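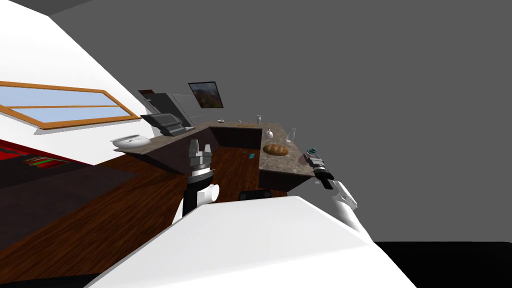

Driss Ghoneim asks whether a stone countertop has to be stripped before it is resealed, or whether new sealer can go straight over the old coat. With a penetrating sealer, it can go straight over, provided the surface is clean and has no topical coating on it. With a film-forming sealer, the old film has to come off first. The procedure below covers penetrating sealers on granite and similar stone. Marble and limestone take the same steps but need a pH-neutral cleaner throughout.

Testing the existing seal

Put a tablespoon of water on the stone in three places: beside the sink, beside the cooktop, and on a section that gets little use. Leave it for 15 minutes, then blot it up with a paper towel. A dark patch under the water means the stone is absorbing and should be sealed. If only the sink area darkens, that area can be sealed alone, but carry the sealer to the nearest seam so there is no visible edge in the middle of a slab.

Some dense granites never darken, sealed or not. These do not need sealer. Applied to stone that cannot absorb it, sealer dries on the surface as a gray haze.

Materials

One quart of penetrating sealer, solvent or water based
pH-neutral stone cleaner
Acetone, for spots of grease or old silicone
Six lint-free cotton cloths
Foam applicator pad
Painter's tape and plastic sheet
Nitrile gloves

The coverage figure printed on the can assumes a dense stone. The Detden water-based sealer used for these notes was lot 2225, and eight ounces covered a full L-shaped run with one coat. A coarse stone can take twice that.

Preparation

1. Clear the countertop. Wash it with the stone cleaner, rinse with plain water, and dry with a cloth.
2. Wipe grease spots with acetone on a white cloth. Keep it off painted cabinets and plastic trim.
3. Scrape loose caulk at the backsplash with a plastic blade. New caulk goes on after sealing.
4. Let the stone dry overnight. Moisture in the pores blocks the sealer and is the usual cause of a patchy result.
5. Tape off the sink rim, cooktop trim, and any wood edge.

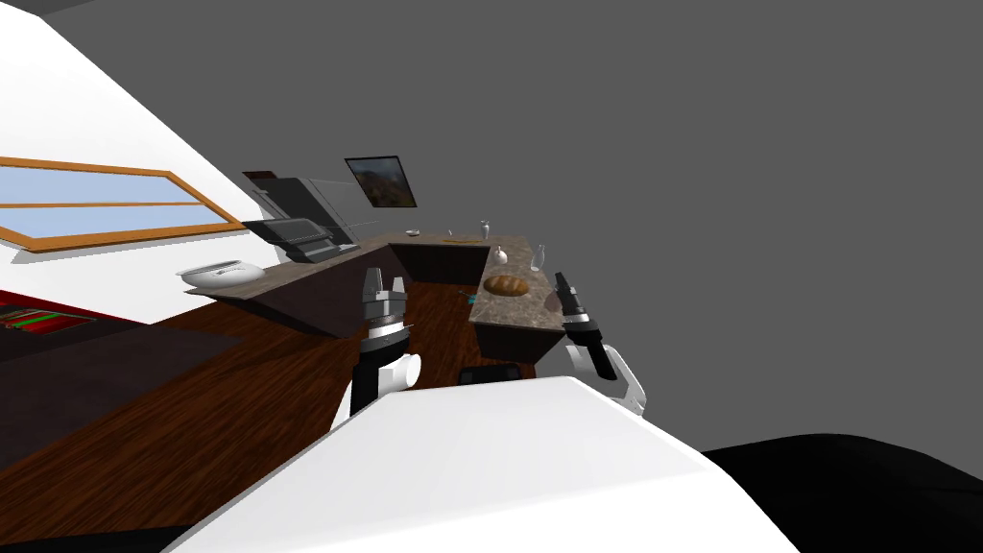
Island and left counter. Seal each as a separate section.

Application

Work in sections no larger than you can reach across without leaning on the stone. Start at the end farthest from the door. Open a window if the sealer is solvent based, and turn off pilot lights.

Wet the pad and spread the sealer in overlapping passes until the section is evenly wet. Watch for spots that go dull early and add more there. Leave it for seven minutes, or the time stated on the label if that is shorter. Do not let it dry on the stone.
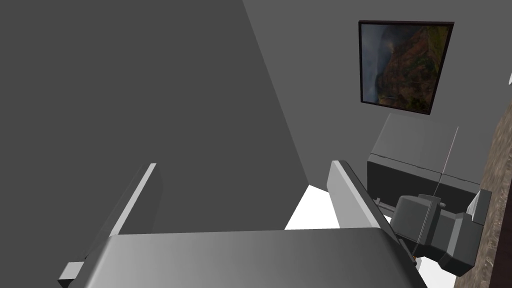 Remove all the remaining liquid with a dry cloth, then go over the section again with a second cloth. Change cloths as soon as they start to drag. Check the result from a low angle with a flashlight. Streaks at this stage come off with a cloth dampened in fresh sealer, followed by immediate buffing.

A second coat, if the stone is porous, goes on after the interval given on the label. Repeat the water test on a corner before deciding.

Curing

Keep water off for 24 hours and oil off for 48. Recaulk the backsplash once the sealer has cured. Lay used cloths flat outdoors until dry before throwing them out; solvent-soaked cloths can ignite if balled up.

Retesting

Repeat the water test every 182 days near the sink and once a year elsewhere. Reseal only where the stone darkens. Write the product name and lot number on a piece of tape inside the sink cabinet.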